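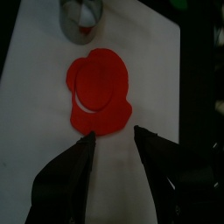
What did the grant pay for this period? Clay, boards, cutters, and the room at Trondarbridge two afternoons a week.

Progress report – modeling clay sessions, Staltthorpe
October 13, 2021

Quick one, full accounts to follow. Sessions restarted in September after the summer gap. 114 attendances so far against the 200 we put in the application, so on track if the fall holds up. Biggest single group was 19, which is too many for that room. Capping it lower from now on.

Materials. Red clay is the favorite by a mile and we are nearly through it. White going slower. We switched to smooth white boards on top of the tables – clay comes off them far easier than off bare table, cleanup down to a few minutes. They do smudge. Round metal cutters working well, the plastic ones we had before bent and have been thrown out.

What people are doing: flatten a piece, press the cutter in, lift the shape out. Sounds simple, isnt for everybody. Ovals and rounds pressed onto a flat base have been popular, also the hardest to lift off again without tearing. Bits get left in the cutters and the colors mix. We now ask each table to keep one cutter per color, works about half the time.

Problems. Vukico order came late and short, one box of red missing, credit note promised. Lids on the old tubs dont seal so clay at the bottom of the cupboard went hard and had to be binned. Sethi quoted for airtight tubs, fair price, would like to move 2 lines of the budget to cover it – see request below.

Request: permission to move the unspent printing money and the unspent travel money to storage tubs and more red clay. No change to the total. Need a reply before we place the next order please.

Next: smaller groups, a second set of boards, a drying shelf so finished peices can be kept untill people come back for them. Attendance sheets and receipts are in the shared folder, the last receipt still to be scaned.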